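Tidstead Residents' Newsletter, 14 Dec 2024
Swap table: vanity organizers

The November swap table took in 99 items and 28 of them were bathroom or makeup storage. Most went the same day. The white two-drawer organizers are the ones people keep asking about, so a few notes follow on getting one ready to pass along.
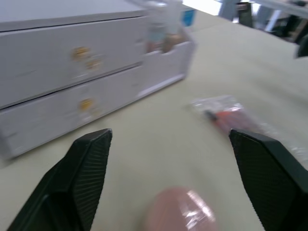 Empty the drawers first and wipe them with a damp cloth. Old powder collects in the back corners, and a dry cotton swab gets it out. Loose items should go in a clear plastic bag, the way the red one on the table is bagged, so they don't roll off or get mixed in with someone else's things. Throw out any mascara that has been open more than six months. We can't accept opened liquids.
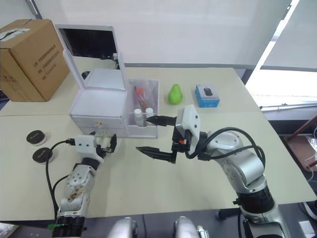
Wash brushes in mild soap and lay them flat overnight. If you are donating a set, tie it with string and put your unit number on the tag. Jars need their lids on tight.

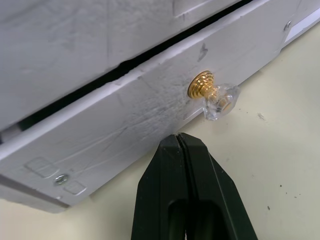

Check that the drawers slide all the way in and that the knobs don't turn. A loose knob usually needs one turn of a screwdriver from inside the drawer. Scuffs are fine.

Drop off at the Werura Room, shelf 16. The door code is 2647. Please fill out a slip for each item.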